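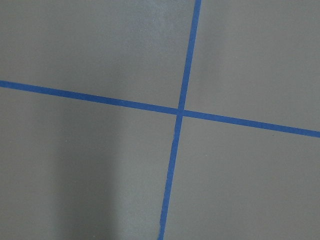 *Fig. 5. Blue tape cross on the gray top, with the up-and-down strip laid over the side-to-side one.*

## Marking out the sorting surface

By now you should have the Kofler top sitting on its legs and the legs locked. If you skipped the leg locks, go back and do them now, please! I've chased enough buttons across the floor for one lifetime.

The next job is dividing the top into four areas with painter's tape. It's quick, and you can do it by yourself. Every sorting job in the rest of this guide uses the same four areas, so whichever one you're setting up for (buttons, beads, snaps, the dreaded hooks and eyes), start with the cross.

### What you'll need

- One roll of painter's tape, the narrow kind. I like blue on the gray because it shows up even under my awful sewing room lamp.
- Scissors
- A soft cloth, slightly damp
- A dry cloth
- An old plastic card for rubbing the tape down

You don't need a ruler or a square. I used to measure everything and snap chalk lines, and then Siu-ming Yeh watched me do it one evening and asked what I thought the buttons were going to notice. Fair point. Your areas can be different sizes and your corners can lean a bit. If you're a measuring person, go ahead and measure, but the instructions below are all by eye.

### Putting the tape down

1. Clear the top completely. Trays, cups, coffee, all of it.
2. Wipe the surface with the damp cloth, then with the dry one. Give it 5 minutes before you go near it with tape.
3. Decide which side you'll be sitting on. I call that the near side from here on.
4. Pull off enough tape to go from the left edge to the right edge with a little extra at both ends. Hold it just above the surface, get it taut, and lower it in one go. If you press one end first and drag the rest across, it will probably wander.
5. Run the plastic card along the strip from the middle out to each end.
6. Cut your second piece, long enough to go from the far edge to the near edge, and lay it right over the first. Don't trim around the crossing, just let the layers stack.
7. Rub that one down too, and go over the crossing a second time with the card.
8. Fold the extra tape under the edges of the top.

**Note:** A small nick or a wavy bit along the edge of the tape is fine. Leave it alone. Picking at it makes it worse, and then you have a loose flap for beads to hide under.

**Caution:** Cut the tape with scissors, in your hands, before it goes down. Please don't lay it and then slice it with a craft knife. The coating on these tops scratches easily and I have the scar on mine to prove it.

### Naming the areas

You'll see these names all through the job cards, so it helps to learn them now. They go by where you're sitting.

| Area | Goes by | What lives there |
|---|---|---|
| Far left | Start | The unsorted heap |
| Far right | Keep | Anything clean and whole |
| Near left | Match | Pieces that might have a partner |
| Near right | Fix | Dirty, chipped, or still threaded |

If you're left-handed you may want to swap the left and right columns over. I know a lot of people who do, and all the job cards still work as long as you stick with your choice for the whole batch.

I don't write the names on the tape. I tried, and the marker came off on a batch of white shirt buttons (lovely blue-black smudges, very hard to shift). If you want labels, put them on scraps of paper outside the areas.

### Your first batch

Start small. The Temov practice bag has 102 pieces in it and makes a nice first go. Tip it into Start, spread it out flat with the side of your hand, and move things across one at a time. Try to keep pieces off the tape itself. Something sitting on the line belongs to two areas, and you'll end up handling it twice.

Once you're comfortable, go up to 200 pieces. I wouldn't put more than that on the top at once. The Falside estate jar came to 2,710 buttons when I finally got through it, and I did the whole thing in small batches with plenty of tea.

**Note:** If you're weighing pieces on the Zodent scale, keep the scale on a separate table. Leaning on the top makes the reading jump around.

### Changing the tape

Change it when the ends start lifting, or when fluff has built up along the sides. Peel slowly, with the tape folded back low over itself, and take the top strip off before the one underneath. Any sticky residue should come up with the damp cloth and a drop of dish soap.

**Caution:** No nail polish remover on the top, ever. Test any other cleaner underneath first, somewhere out of sight.

When the new cross is down and rubbed flat, put your trays back around the outside and move on to the job card for whatever you're sorting.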